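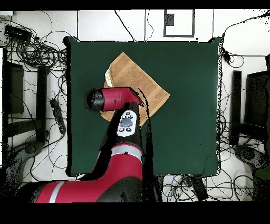

Why does a cotton towel get stiff after a few months of use?

Most of the time it is residue. Detergent and fabric softener that never fully rinse out stay in the loops, minerals from hard water settle on top, and the loops dry flat and stuck together.

The water in Hinstead is hard enough to leave a white ring in a kettle within a week, and people who live there have opinions about towels. In Wavthorpe, 40 miles away, the water comes off the hills and is soft. The same bath towel, bought at the same store, can feel like two different products after a year in the two towns.

Terry cloth is a simple fabric. One set of threads is held tight and makes the base. A second set is left slack, and the slack thread is pushed up into loops as the cloth is woven. The loops do the work. They give the cotton more surface, and more surface means it can take up more water. When the loops are coated or crushed, the towel stops doing its job, even though nothing is torn or worn out.

New towels have the opposite trouble. Many are treated at the mill so they feel smooth on the shelf, and that finish repels water. The Fagundes mill, which has woven terry since the days when its looms ran off a river wheel, prints a line on its labels telling buyers to wash twice before first use. Few people do. They dry off once, decide the towel is no good, and put it at the bottom of the closet.

Softener makes things worse. It works by leaving a thin waxy layer on the fiber. That layer is pleasant on a shirt. On a towel it builds up with each wash, and after a season the water beads on the surface before it sinks in.

Fixing a stiff towel takes one afternoon. Run it through a hot wash with half the usual detergent, or none if the water still foams. Add a cup of white vinegar to the rinse. Do not mix vinegar with bleach. Shake the towel hard before drying it, and again when it comes out - the shaking lifts the loops.

Weight matters less than the stores suggest. A heavy towel holds more water, but it also takes longer to dry, and in a small bathroom with no window it may still be damp the next morning. A damp towel smells. Hotels that buy from Saltico tend to order the middle weight for this reason. It gets through the dryer in 40 minutes, and the heavy one takes 74.

Line drying is cheaper, and on a windy day in October the result is almost as soft as a machine can manage. On a still day it is not. Cotton that dries without moving sets the way it was hung, so a few minutes in a cool dryer at the end will loosen it.

When a towel does wear out, the edges usually go first. Cut it into squares and keep them under the sink.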